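Search this site: enter keyword Go

Print this page | E-mail a friend

Drallness Warkier gloves, a season on

I bought these for Gaelic football back in November, after my old pair split at the thumb in a league game (we lost that one by six, so I was in a great mood at the shop). They cost me $32 and I've worn them for every session and match ever since!

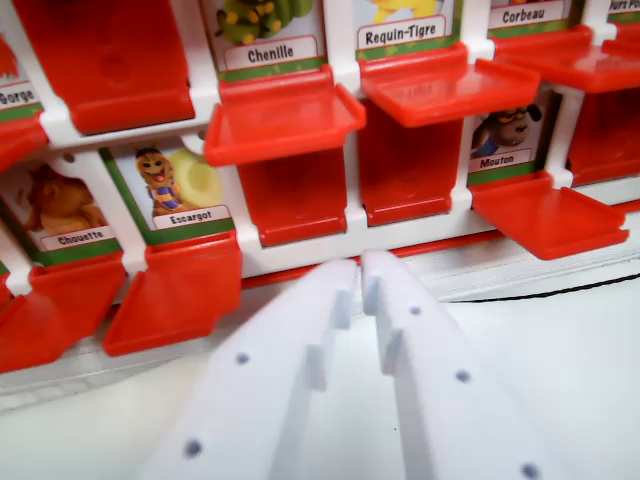
Grip and fit

Super sticky on a dry ball, and still decent in drizzle, though in a proper downpour I was dropping kickouts all over the place. The medium is snug. Afroza Jayasinghe, who plays full back beside me, went up a size and says hers bunch at the palm, so try them on first if you can.
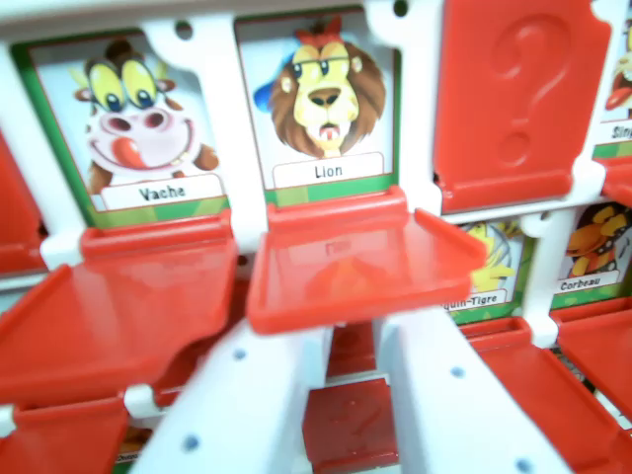
Filed under: Gloves & Grips

Wear is my one gripe. The wrist strap started to curl after the third wash, and the left palm has gone shiny where I catch. Rajitha's Ornex pair is older and looks newer, but she paid a lot more and I like my cuff better. I'd buy these again for training, and maybe keep a fresh pair in the bag for championship.

Contact us | Copyright Sabatier Sports Reviews | Back to top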